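Film residue on tray sealer

Dagmar Koubek
Our Kanix tray sealer leaves film residue on the sealing plate after more than 296 trays. May operators clean the plate between batches?

Omid Shirazi
Check the manual.

Ardalan Hashemi
Cleaning between batches is permitted once the plate has cooled for 22 minutes and the power is locked out. Scrapers should not be used. A white cloth, bunched up like the one shown, makes any remaining residue easy to see.
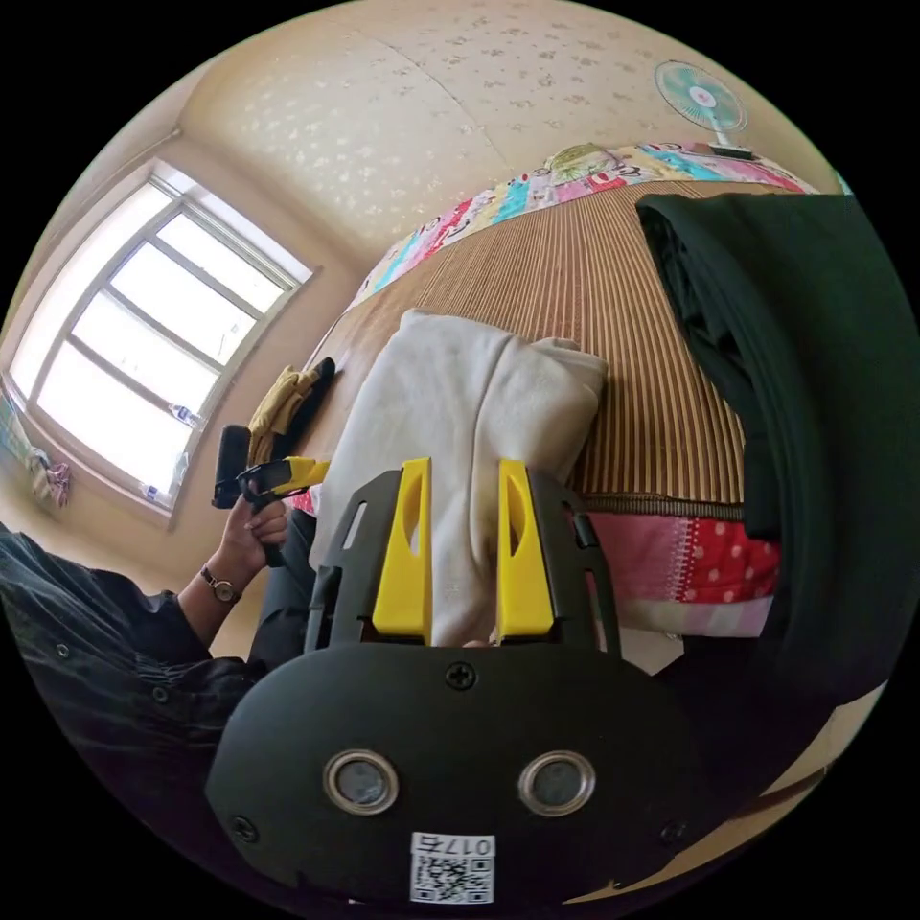
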